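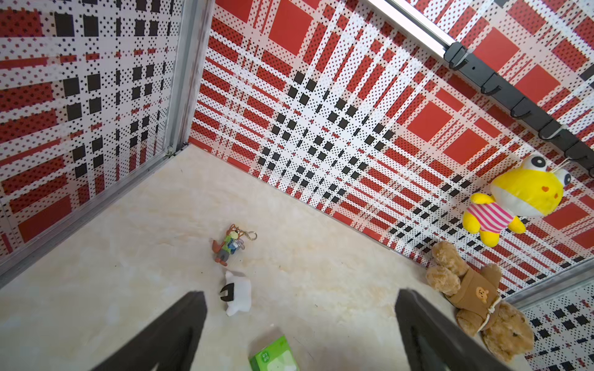
Plaid wall, five hooks.

Got up before seven and made coffee. Cavorance went back up for sale overnight, so I bought it before I had properly woken up. It cost less than my lunch yesterday. The store page says it will run on a current machine with no patching, and this time that was true. The last time I tried, with the old discs, I got the menu music and a black screen and gave up after a weekend of editing text files.

It is a smaller game than I remembered. You start in the hill fort with a lamp, a rope and 80 coins, and the first hour is all walking. The steward still gives his whole speech if you click on him by mistake. I had forgotten that you can't skip it. I had also forgotten how good the map is. It fills in as you go, in brown ink, and if you lose the lamp it stops filling in and you have to remember the way back yourself.

I played until ten and got as far as the salt mine. Died there twice. The second time was my own fault for not saving at the gate.

Arvid Solheim called at lunch. He had bought it too, and he was already past the mine, because he went around by the river. I didn't know there was a way around by the river. He says it is in the manual. The new version comes with the manual as a scan, 364 pages with the appendix, and I had not opened it. After we hung up I read the first part at the kitchen table. There is a long section on ropes that I'm sure I never saw as a kid. My copy came secondhand from a cousin and the manual was missing, so for years I thought the blue doors were a bug.

They are not a bug. You knock.

Did the dishes, went to the post office, paid the water bill. Bought onions and the cheap rice. It was hot out even for August and I walked on the shady side both ways.

Back at it in the afternoon. The sound is the one thing they got wrong. The footsteps are too loud on stone and there is a small gap when the music loops. Arvid hadn't noticed. I found a thread about it on the forum and someone had posted a fix, a replacement sound file you drop in the main folder. It helped with the loop. The footsteps are the same as before.

Despina Economou was on the forum as well, under her own name, as always. She used to run the Dendness site, the fan page with all the maps, until the host shut down. She says she still has the whole thing on a drive and may put it up again if people want it. I wrote and told her I did. I used the Dendness maps at school, printed out and taped together, and I can still picture the one for the lower city with the ink running out down one side. She wrote back within the hour and asked if I had any of the old save files. I said I would look.

I looked. There is a box in the hall closet with my old drives in it, and none of the cables fit anything I own now. One drive has a label that says "Cav, final, use this one" in my handwriting. I'll order an adapter. If the saves are there I should have the one with 1000 coins, from before I knew you could just sell the armor. I was proud of that at the time.

Dinner was rice and onions and an egg.

Played a little more in the evening with the door open for some air. Took the river route this time. It comes out behind the mine, next to a boat I had never seen, and the man in the boat will trade you 2 candles for the rope. I didn't take the trade. Then I got to the shaft and had the rope, so that was right. I wrote the boat down to tell Arvid, but I expect he knows.

The lower city is next. I remember it as the hard part – all those stairs, and the guards that hear you before you see them. With the footsteps as loud as they are I don't know how that is going to go. I saved at the top of the stairs in two slots and shut it off.

Eleven fifteen now. My right hand is stiff from the mouse. Need to answer Mum's message tomorrow and order the adapter.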